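Okay, a few of you asked how teleop week is going, so here's a thread. Short version: my thumbs hurt and I have opinions about trays.

1/ Background for the new people. I work on Mollix, our little tabletop sorting project. The arm learns from people doing the job first. You drive it, it records, you do it again. And again. And then some more!

2/ Most of our driving is in the simulator. Same controller as on the bench, same arm, except when I whack the table no one down the hall comes running. I did whack the table. Several times before lunch.

3/ We're at 2,768 recorded attempts since the start of August. After cleanup we kept 2,407. The rest got tossed for stuff like "driver sneezed" (that one was me) and "driver let go too early" (Alby Hollis, and he knows it).

4/ The thing I keep telling new drivers is go slow near the part and don't worry about the long moves. The policy copies your hesitations. If you hover over a block for three seconds wondering what's for dinner, guess what the arm does later - it hovers.

5/ Reijo Lindqvist drives like he's parking a boat. Super smooth, no corrections, kind of annoying to watch if you're me. His runs train better than mine by a mile and I've asked him to please be worse.

6/ We also tried hand guiding on the real arm, where you grab it by the wrist and walk it through the job. Great for getting a feel for the reach! Bad for the camera view, because your own arm ends up in every shot. Raelene Bolger wore a gray sleeve for a whole afternoon to see if it helped. It did not help, but it was a nice sleeve.

7/ Today's layout is one of my favorites. There's a tray, a rack with colored pieces in it, and a few loose blocks on the table. It looks like nothing until you try to get the gripper down at the tray without bumping a wall. I've redone this one a lot.

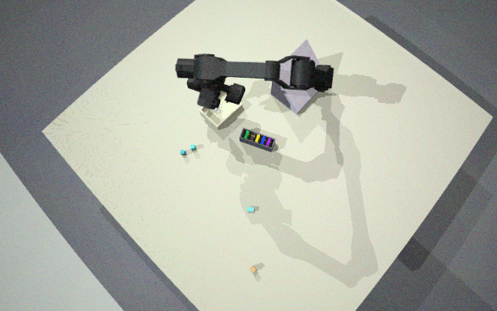
Gripper over the tray, rack of colors just beyond it, loose blocks still out on the table.

8/ See how the tray is turned with a corner pointing down? We randomize that. When everything sat square to the table, people got lazy with the wrist and so did the robot. Now you have to think about your approach every single time (sorry, wrists).

9/ Those overlapping shadows mess with me more than they should. Looking from up here I judge height by where the gripper's shadow lands, and with more than one of them around I pick the wrong one maybe one time in 7. Bart Verschueren says turn them off for the driver and leave them on for the recording. Annoyingly good idea, trying it tomorrow morning.

10/ Someone asked if it gets boring. Yes! Then you get a clean grab on the first go and yell out loud in a quiet office.

11/ Next up is getting the Tautahi folks on the controllers, so we have drivers who haven't picked up all my bad habits. If you've run remote sessions with total beginners, tell me how long you let them practice before you hit record. I'm leaning toward half an hour.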